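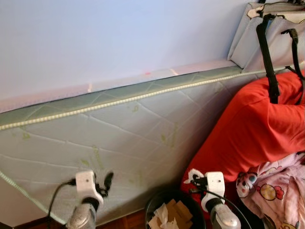

Piping trials, continued from the previous book. Cord is the Ivholm braided cotton, same reel as before, covered with strip cut on the bias from the plain cream cloth. Aim is still to find out why the covered cord crawls ahead of the panel on a long straight run and leaves the border puckered for the last stretch before the corner. Short samples do not show it. The fault needs length to build up, and the long edge of a mattress is the obvious case: cream piping between a sage-green quilted border and the main panel, one straight line with nowhere to lose the excess except at the corner. On a cushion the same feed error gets absorbed at each turn and passes inspection. Future samples to be cut as long as the table allows, and the bench offcuts kept for setting up only.

Machine: the Kershaw with compound feed, piping foot fitted, groove matched to the covered cord and not to the bare cord. Checked the groove with a scrap. Cord sits without rolling. Needle a size up from last week after two skipped stitches at the join. Thread is Skurnamska bonded polyester on top and in the bobbin. Top tension left where it was.

Run A. Strip joined on the diagonal, seam pressed open, cord enclosed in a first pass, then sewn to border, then to panel. Three passes. Border gained 13 mm over the panel by the end of the run. Pucker starts a little past the middle and is regular after that.

Run B. As A, but strip, border and panel sewn in a single pass with the cord laid in by hand. Gain down to 4 mm. Stitch line wanders off the cord wherever my hands were repositioned, and a finger can find the cord loose in the cover at those points. Not acceptable for anything visible.

Run C. Three passes as A, foot pressure backed off one full turn. Gain 6 mm, pucker faint and mostly gone after steaming. Stitch line tight to the cord all the way. Best of the set. Repeated it with the border underneath instead of on top and the gain went the other way, panel long by 3 mm. So the feed difference between top and bottom is real and close to what can be held by swapping layers between passes. To try: pass two with border on top, pass three with border underneath.

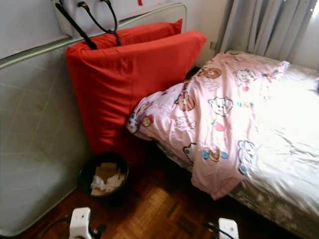 Entry by: seam bench, Drirkemthorpe workshop
Date: 2024-02-26
Book: upholstery trims, piping and edge finishes

Second half of the session went on bias strip. Strip at 45 degrees is wasteful on this width of cloth and somebody always asks whether straight-cut would do on straight edges. Cut both. Straight-cut strip covers cleanly and does not twist, but at the corner it stands up in ridges even with the seam allowance snipped. Also tried a shallow bias at 20 degrees. It turned the corner better than expected with four snips, and the yield from the cloth is noticeably better. The cover does show a slight spiral when viewed along its length, worse where the strip was pulled during the first pass. Keep for cushions in plain cloth. Not for stripes.

Abrasion. One sample each of full bias and straight-cut mounted on the rub tester over the cord, taken to 4000 cycles against the standard wool. Full bias: light fuzzing on the crown, no broken yarns seen under the glass. Straight-cut: two broken yarns on the crown, both warp. One sample of each is not enough to say anything. The difference is in the expected direction, as all the wear falls on one set of yarns when the cloth is cut straight. Repeat with at least three of each before it goes in the summary sheet.

Shrinkage of the cord. Ivholm reel label says pre-shrunk. Cut a 70 cm length, washed warm, dried flat, remeasured at 69. Small, but on a long run it would pull the seam in, and it would look exactly like the feed fault in Run A if the cover were ever laundered. Reel to be washed in hanks before the next set. Write the washed length on the tag.

Loose ends:
Bobbin case on the Kershaw has a burr on the lip, left side. Stoned it lightly. Check again.
Foot pressure is now one turn off the mark. Put back before canvas work.
The cream cloth is down to the last few metres. Reorder in March, same finish, and ask for the roll uncreased.
Sample tags for B and C were swapped at the press and swapped back. The longer tail of thread is C.

Next: Run D as above, washed cord, alternate layers.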